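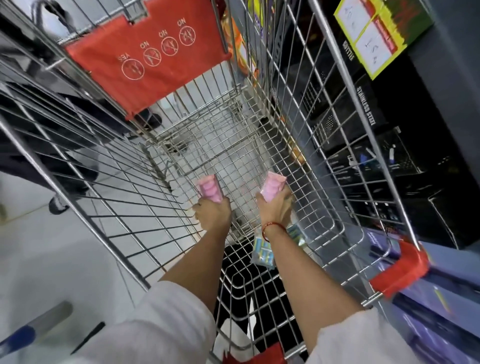 8 Feb 2025. Second full week of the household inventory, and the pantry shelf is the first section where the numbers close. Opening stock plus purchases minus closing stock now equals what the log says we used, to within one item. The gap in the first week was nine items, all of it from things that went straight from the bag to the counter and were eaten before being written down. The rule now is that an item is logged when it goes into the cart. Two matching pink packages, the round things stacked in clear plastic, go down as two lines and not as one line with a quantity of two, so that each can be closed on its own date. It makes the sheet longer but the arithmetic is easier to check.

The sheet stands at 534 lines. I had planned on 200 for the whole apartment. Spices account for much of the excess. There were three open jars of cumin, two of them from before the move, and a tin with no label that I have entered as "brown, ground" until somebody with a better nose looks at it.

Moved the file from the old laptop to Lucero this morning. The import kept the dates but read the shelf codes as numbers, so 03 became 3 and the sort order broke. Fixed by putting a letter in front of every code. P for pantry, F for freezer, U for under the sink. Should have done that in November when I drew up the first version.

Humaira Qureshi called at lunch about the freezer section. She has kept a list like this for years and thinks weight is the wrong unit for anything frozen in portions. Her method is to write meals remaining on a strip of tape on the door and change it with a pencil. I said a strip of tape has no history. She said she has never needed to know how many meals she had last spring. Fair, but I would like to know, so the freezer stays in grams and I will add a meals column beside it.

Checked the kitchen scale in the afternoon. A 200 gram reference weight read 200 on the first try, 201 on the second and 200 on the third. Moved it to the left corner of the plate and it read 198. Center placement only from now on. Replaced the battery anyway and wrote the date on it.

Rice is the item with the worst record. It is stored in a tall jar and I have been estimating by height, which assumes the jar is the same width all the way up. It narrows near the base. Emptied it, weighed the rice, weighed the jar, and marked the tare on the lid. Used the same procedure for flour, oats and red lentils. Sugar is still to do – the jar was stuck to the shelf and I ran out of patience.

Muammer Duman stopped by around six to return the ladder. He looked at the shelf codes for a while and asked what happens when something is moved. It gets a new line and the old one is closed with an M. He asked what happens when I forget. Then the monthly count finds it. He took one of the jars of cumin home, closed with a G for given. New code, added to the key.

Open points for tomorrow: sugar tare, meals column, decide whether tea bags are counted or weighed. Leaning toward counting unopened boxes and ignoring the open one. Also the light above the pantry flickers when the door is shut hard. Tube or starter, have not looked yet.

Bed at eleven. Cold again, window closed.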